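Gokex G500 bench scale: long-term review

The Gokex G500 is a compact digital scale with a rated capacity of 500 g and a displayed resolution of 0.1 g. It is sold for coffee, baking, postal use and light workshop duty. I bought mine at full price from Nirard, the mail-order supplier, and have used it in two locations: a spare room that serves as a workshop, and a kitchen. This review covers accuracy, drift, response time, power and build. It does not cover the larger G-series models, which use a different load cell and a different housing.

What is supplied

The box contains the scale, two AAA cells, a folded instruction sheet and a clear plastic lid that doubles as a weighing tray. No calibration weight is included. The scale can be recalibrated by the user, so one has to be bought separately. I used a 500 g class M1 weight from Athumani, which arrived with a certificate. The instruction sheet gives the calibration sequence correctly but omits one step: the mode key must be released before the display reaches zero, otherwise the scale returns to normal weighing and keeps the old calibration.

Surface and levelling

There are four rubber feet, none adjustable, and no bubble level. On a flat, stiff surface the unit sits properly. On a folding table the reading changed by as much as 0.3 g when I leaned on the edge, and this is a fault of the table, though a heavier scale would have shown it less. Anyone planning to use a scale of this class should settle the question of the surface first.

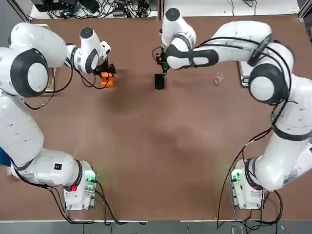 A thick worktop fixed to a wall is better than any free-standing bench I have tried. If the bench must be free-standing, put the scale over a leg and away from the middle of a long span. A paving slab on a thin sheet of rubber is a cheap improvement and cut the movement on my folding table to 0.1 g.

Accuracy

All readings were taken after a warm-up of five minutes, with the unit zeroed before each load. As delivered, the scale read 499.6 g with the 500 g weight in the centre of the pan. After calibration it read 500.0 g, and it did so on ten loadings in succession. With a 200 g weight it read 200.0 g or 200.1 g. At the low end it is weaker. A 1 g weight read 0.9 g on three occasions out of ten, and a 0.5 g weight placed gently on the pan was sometimes ignored altogether.

The cause of the last result is the automatic zero tracking, which treats very small changes near zero as drift and removes them. It cannot be switched off. The usual remedy works: put a cup on the pan first, do not press tare, and subtract the weight of the cup on paper. If you mostly weigh yeast or spices in small amounts, buy a scale with a lower capacity and a finer resolution.

Corner loading was tested with the 200 g weight placed midway between the centre and each corner in turn. The largest error was 0.2 g, at the rear left. For a single-point load cell at this price that is acceptable.

Drift

A jar weighing 474 g was left on the pan for 30 minutes with the automatic switch-off disabled. The reading rose by 0.2 g in the first ten minutes and then stayed where it was. On removing the jar the display showed 0.1 g, which cleared on the next zero. Temperature matters more. Moving the scale from the unheated workshop to the kitchen and using it at once produced an error of 0.7 g at full load, and it took most of half an hour to settle.

Response

The display settles within two seconds when an item is put down. When pouring, it lags by a little under a second, and the figures step in uneven jumps. This is noticeable when making filter coffee. The Brestness pocket scale that I owned before was quicker to follow a pour but less steady once the pour had stopped. For weighing parts or letters the difference is of no interest.

Power

The first pair of cells lasted from purchase until the low-battery symbol appeared, a total of 1386 weighings according to the counter in the service menu (hold both keys while switching on). There is no USB socket. The automatic switch-off is set to two minutes, can be disabled, and returns to two minutes whenever the cells are changed.

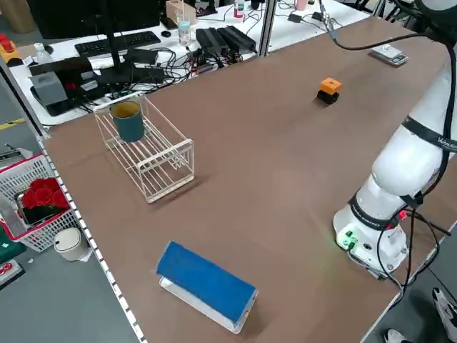 Leeds, February

Second part, written after further use. The cells are on their second set and calibration has been checked again. With the 500 g weight the scale now reads 499.9 g — a change too small to act on, and I have left it alone. Corner errors are as before.

Two faults have appeared. The tare key now needs a firmer press than it did, which disturbs the reading on a soft surface. The clear lid has crazed along one edge, probably from being wiped with alcohol. The instruction sheet advises a damp cloth, so the second fault is mine. Nirard lists the lid as a spare, and it was out of stock both times I looked.

The overload protection has been tested once by accident, with a full kettle. The display showed the error code, and the zero returned to normal after the kettle was lifted. Calibration was unaffected. I would not rely on this a second time.

Verdict

Recommended for general use between 5 g and 500 g, on a rigid surface, with a calibration weight added to the cost. Not recommended for loads under 2 g. Pour-over coffee is possible but slower than it should be. Four out of five for weighing, three out of five for the keys and lid.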